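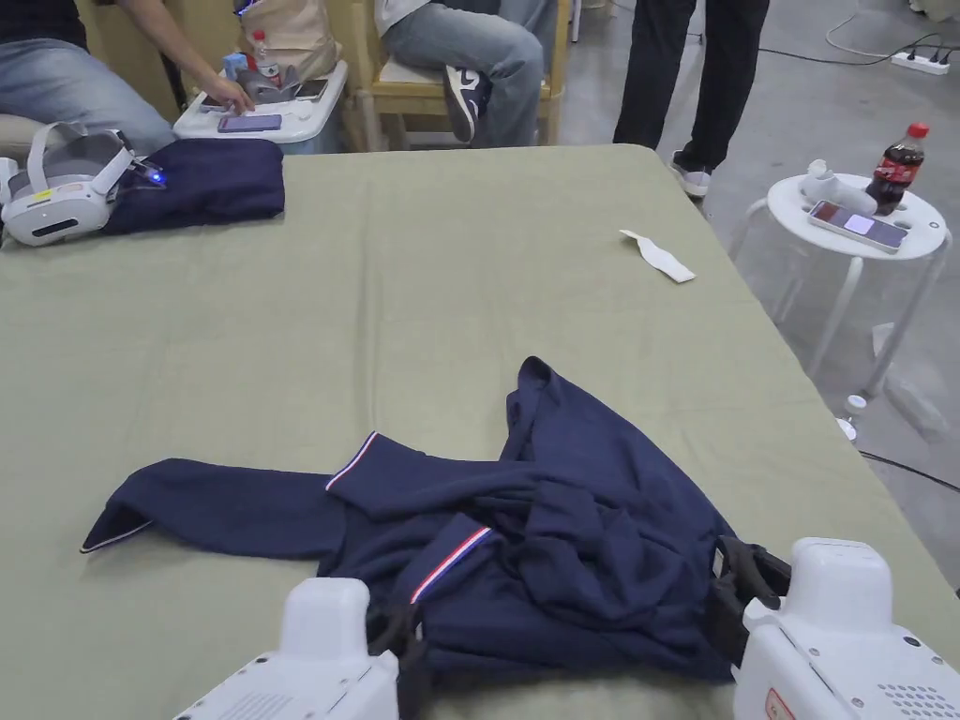

The Last Bus to Flendanach

The race ran from the feed store in Dokanville to the ball field in Flendanach, 28 miles along the old river road. It was held in December because the man who started it had liked the cold, and after he died they left it where it was.

I drove the sweep bus. The sweep bus stays behind the last runner and picks up whoever wants to be picked up. I had done it for years. I kept blankets on the front seats, a box of oranges, and a bucket.

By mile nine I had four people on board, all of them men in their thirties who had started too fast. They sat apart and looked out the windows. One of them was eating an orange with the peel on. Ahead of us there was only one runner left on the road, a small man in a gray cap with number 1621 pinned to his back. One of the pins had come out and the paper flapped when he ran.

I pulled up beside him at the water stop at mile 11 and opened the door.

"You can get on here if you like," I said.

"What for?" he said.

"You're last."

"I know that. I can see behind me."

He drank two cups of water, handed the cups back to the girl at the table, and went on up the road. I closed the door and followed him.

The girl's clipboard had him down as Lorcan Ní Chonaill, age 70. She had written the time next to his name and underlined it. The cutoff was supposed to be strict that year.

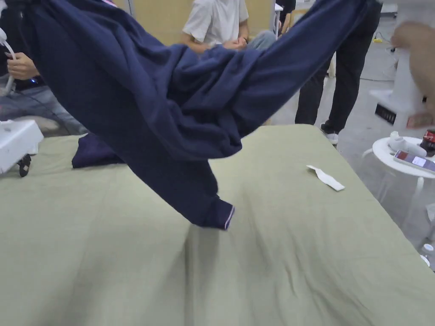
Somebody behind me said he would never make the Dreller climb, and that we would all be sitting there in the dark waiting for him. I told them they could walk if they were in a hurry. That kept the bus quiet for a mile or so.

He walked the Dreller. Everyone does, except the ones who win. It goes up through pines and turns back on itself, and the road never gets any sun in winter. I had the bus in first gear and the heater on high. He kept his hands on his hips and his head down, and at each bend he crossed to the outside, where it is less steep. Somebody had taught him that, or he had run it before. I didn't remember him, but I only ever got to know the ones who quit.

At the top he stopped and retied his left shoe. It took him a long time because of his fingers. I got out to see if he wanted help.

"No," he said. "How far is it down?"

"Three miles to Holanda's. Then it's flat."

"Is Holanda's still open?"

"The diner is. The gas pumps are gone."

He nodded as if that was a shame and stood up.

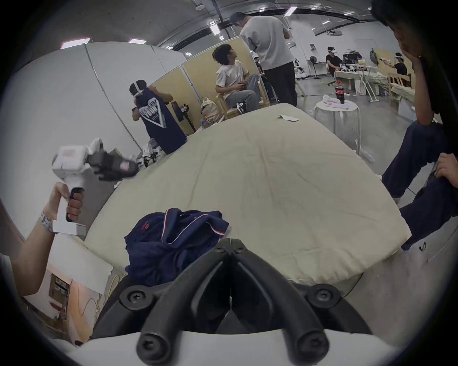 After Dark

By the time we passed Holanda's the lights were on, and a waitress came out on the step with her arms folded to watch him go by. He lifted his cap to her. The race radio had been calling me since four o'clock to ask where I was. At five they asked me to bring him in.

I thought about it. I drove up next to him again and opened the door, and the cold came in, and the men in the back complained.

"They want me to bring you in," I said.

"Are you going to?"

"I can't make you get on."

"Well, then," he said.

I told the radio he had declined. They asked if he understood he wouldn't get an official time. I shouted this out the door to him and he waved a hand over his shoulder without turning around.

For the last five miles I kept the high beams on so he could see the road. The man with the orange came and stood by the front seats, holding the pole, and then another one came up. They didn't say much. One asked what his number was, and the other one read it off to him — the paper was hanging by a corner by then.

The ball field was dark when we got there, except for the light over the concession stand. They had taken down the finish arch and the clock. Two boys were rolling up the snow fence. Lorcan ran between them, over the place where the line had been, and went on a few steps and stopped.
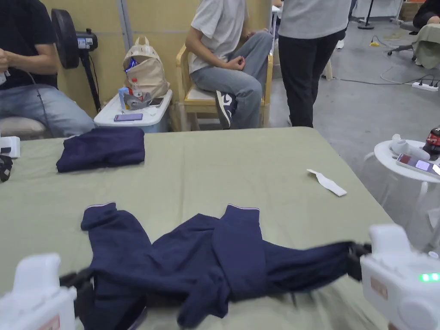

Navy sweatshirt on a green cloth

I parked and let everyone off. He was bent over by third base with a blanket on his shoulders, breathing hard. I don't know which of the men had given it to him.

"What time have you got?" he asked me.

I looked at the dash clock, which ran fast, and took off the four minutes. "Six-ten," I said.

He asked me to write it down, so I wrote it on the back of his number and gave it to him. Then he asked if the bus was going back to Dokanville. I said it was, as soon as I got the bucket rinsed out, and he went and took the seat behind mine.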